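Television Serials and Their Audiences
Week 7 handout: The missing episode and the long gap

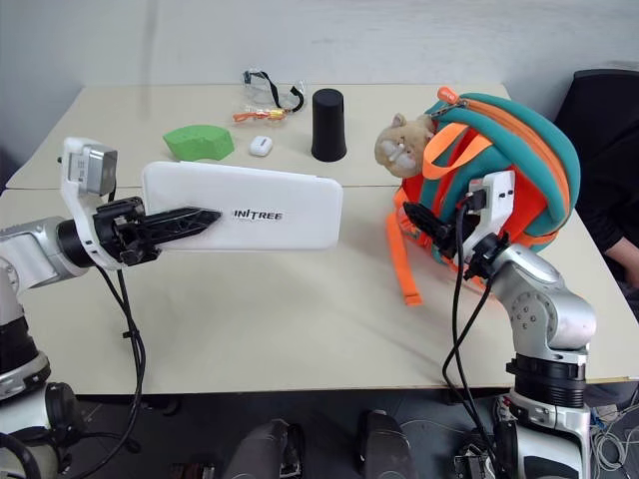 One reply to last week's notes asked why we spend a whole session on a story that half the class will find slow. The same reply said the first three parts of Rastano could be skipped without losing anything, and that the recap at the head of part four does the job in two minutes. It's a fair complaint and a good place to start. Bring a view on it to the tutorial.

Background

Rastano is a seven-part science fiction serial about a survey crew left on a cold planet called Prikine. The crew believe the settlement there, Dilell, was abandoned before they arrived. From the end of part two the audience knows otherwise. The crew don't find out until part five.

Most of what has been written about the serial deals with the last two parts, which have the spectacle and the best known speech. We will deal mainly with parts two to five.

What the audience knows

The gap between part two and part five is the longest stretch in the serial where viewers are ahead of the characters. Note how the script fills it:

Part two ends with the lit window in Dilell. No dialogue, and the music stops before the titles.

Part three has no scene in the settlement at all. Viewers who missed part two would take it for a story about a broken radio.

Part four opens with the recap mentioned above. It shows the window again but leaves out the shot of Cha walking away from it. Compare the two versions. The recap changes who seems to be in the room.

Part five begins with the crew's discovery and gets it over with in the first scene. Some viewers feel cheated by this. Others think the delay had gone on long enough.

The character of Cha

Cha is the crew's navigator and the only one who has been to Prikine before. She says so once, in part one, in a line that is easy to miss under the engine noise. The later parts depend on it. When you rewatch, listen for it in the airlock conversation, shortly after the argument over rations.

There are two common readings. In the first, Cha has known about the settlement all along and is protecting it. In the second, she suspects but doesn't want to be sure. The script supports both up to the middle of part six. After that the first reading gets harder to defend, though people do defend it.

Watching in parts and watching in one go

The serial was made to be seen weekly. Watched in one sitting it has different problems: the recaps are tedious, the cliffhangers resolve at once, and part three seems much shorter. Keep a note of how you watched it and say so in your response. A favourable or unfavourable view of the pacing means little without that.

Terms for this week

Recap: footage from earlier parts, re-edited. Treat it as a separate text.
Cliffhanger: a part ending on an unresolved danger. The window in part two doesn't strictly fit. Why not?
Dramatic irony: the audience knows what the characters don't.

Before the tutorial

Watch parts two to five, including the opening and closing titles. Write one page on either Cha or the part four recap. Plot summary should take up no more than a paragraph.

Responses are due at the start of class on Tuesday, April 17, 2018. Late pages go in the box outside the program office. Next week we move on to novelizations and what they do with scenes that were cut.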